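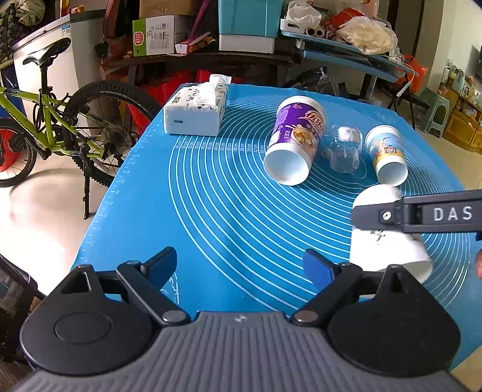 Notebook home | Entries | Parts list | Calibration | Search

March 26, 2018

Hand-held gripper, demo collection for the table clearing policy. Picking up where I left the last entry, so read that one first if the word "drift" means nothing to you.

Main question I wanted answered: does it help the policy if we record demos with all the junk tipped over, or are we just making life hard for ourselves? Up to now everything in the Jakubowski set has been cups standing upright, nicely spaced, mouth up. The policy trained on that set (I'm calling it J-upright from here on) is really quite good at upright cups and falls to pieces the second one is lying down. It comes in from above with the fingers at the same width every time, closes on the fat end of the cup, and squirts it across the table. I've watched it do this so often that I can tell from the approach when it's coming.

So the new set is lying-down things. Paper cups, a clear plastic cup, the tall noodle tub, a soft pack of tissues. All on the blue ring mat, because I wanted to keep the background the same as the old set and change one thing at a time for once in my life. I did keep the room as it was, shelves and bike and freezer and all. I had half a mind to hang a sheet behind the table, but the upright set never had one, and if the policy can't cope with a freezer then I'd like to know that now!

Numbers. The combined set is now 2428 demos. Of those I threw out 29 before training, nearly all for the same thing: tracking jumped while I was swinging the gripper in, and the replayed path has a kink in it that no arm could follow. You can spot them right away if you plot speed against time — big spike near the start, then everything normal. I've put the plotting script next to the data. Please run it on your own recordings before you merge them, it takes no time at all.

Things I noticed while collecting, in no useful order:

Start with the fingers wide open. I got lazy in the first batch and started some of them half closed, and the policy picked that up as if it meant something. Wide open at the start of every demo, then close only when you're over the object. I redid the lazy ones.

Grab cups by the narrow end when they're down. The cup tapers, so squeezing near the rim pushes it out of the fingers, and squeezing near the base is a bit better but it still wants to roll. What worked for me was coming in across the cup, square to its long axis, a little toward the base. The blue pads hold paper really well. They're less good on the clear plastic, and I had to squeeze harder, which dents it, and then the dented cup doesn't look like the fresh one any more. I've gone through a silly number of clear cups.

The clear cup is also just hard to see. The rings on the mat show right through it. I looked at the attention maps for a few of the failed runs and the policy seems to be looking at the label, mostly, so when the label is turned under, it's guessing. More demos with the label hidden, please, if you're collecting this week.

Tissue pack: easy, as long as you go for the pack and leave the loose tissue alone. If you catch the tissue it pulls out and you've recorded a demo of something quite different.

Now the result, such as it is. I trained two policies, same network, same steps, one on J-upright only and one on the combined set. On lying-down paper cups the combined one is clearly better, no need for statistics to see it. On upright cups it's a touch worse than J-upright, and that bugs me. It hesitates. It hovers over the cup, rotates the wrist a bit, rotates it back, then goes down. My guess is that it's torn between the two approach angles, and that a standing cup seen from straight above looks a lot like a lying one seen down its mouth. I could be wrong about this. The check would be to start the arm lower and farther back so the camera gets a side view first, and I'll try that next.

Two seeds only, by the way, so don't quote any of this outside the group yet. I want more before it goes in the Clekside report, and that isn't due till May.

Gripper notes: the pivot on one side was getting stiff, so I cleaned both and put a dab of the Zinadell grease on them. Feels fine now. Width readings before and after match at fully open and fully closed. I didn't check the middle of the range — should have. If your finger widths look off by a hair in the newest batch, that's where I'd look first.

Disk space: the Zomometti drive is nearly full again. I moved the raw video for J-upright to the big one and left a text file saying where it went. Don't delete the text file.

To do:
- lower start pose, rerun both policies
- clear cup with label under
- noodle tub with its mouth turned away (all of mine so far are mouth toward the gripper or sideways)
- gripper width check, mid-range
- buy cups

Questions about this notebook: use the contact form | © 2018 Zomometti project pages | Back to top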